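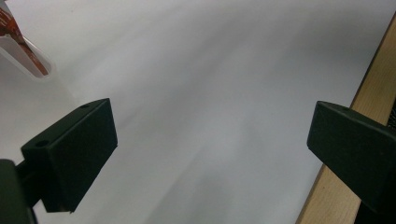 Clear snack bin, rectangular, rounded corners

Sold by Peton. Reviewed by our own buyer, Rangi Rakena, who was asked to be blunt.

I have never been fond of clear storage. The pitch is always that you can see what you have, and what you mostly see is crumbs, fingerprints and the back of a label. So when Puririne sent us another see-through bin and called it a "pantry system," I put it on the short list to reject.

It stayed on the list until December 2022, when we agreed to carry one size. One. The maker offers a lid, a divider and a stacking rack, and we passed on all three. The lid is fiddly and the divider slides around. The rack costs more than the bin.

What it does

It keeps soft packages standing up. Drink pouches with a spout are the worst things in any cupboard – they slump, they roll onto the cap, they take their neighbors down with them. Stand one in a corner of the bin, lean it on the wall, and it stays put. Small boxed snacks behave well enough on their own and don't need a bin at all, whatever the brochure tells you.

Bagged snacks are a mixed story. A full bag is mostly air, and two of them will fill the space you paid for. Put the pouches in first and lay a bag on top if there's room. 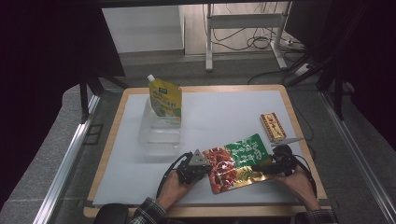
If you only buy bags, save your money and use the carton they came in.

What the maker claims

"Disappears on any shelf." On a white shelf, maybe. On a dark one you will see every smudge.

"Crystal clear for 1000 washes." We have no way to check that and neither, I suspect, do they. Ours went through the sink 47 times before we listed it and picked up fine scratches on the base. Hand wash only. Uriel Montecinos in our warehouse put one in a dishwasher in August and we now use it for rubber bands.

"Fits every cupboard." Please measure yours.

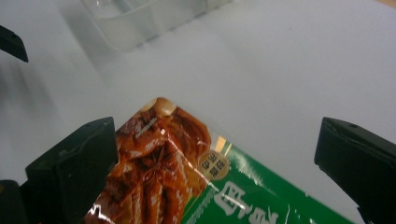 Clear bin on a white tabletop. Snack package not included.

Ordering

Item number: 142
Sold: singly, or by the case for shops and offices
Lid: not stocked
Returns: unused bins within 100 days, buyer pays postage

Customer comments

"Fine. Does the job. I expected thicker walls for the price." – Heiðrún Østergaard

"Good for juice pouches, useless for big bags of chips." – Ignacio Painemal

Questions about case orders go to Chiến Lý at the Peton trade desk. Please have your item number ready.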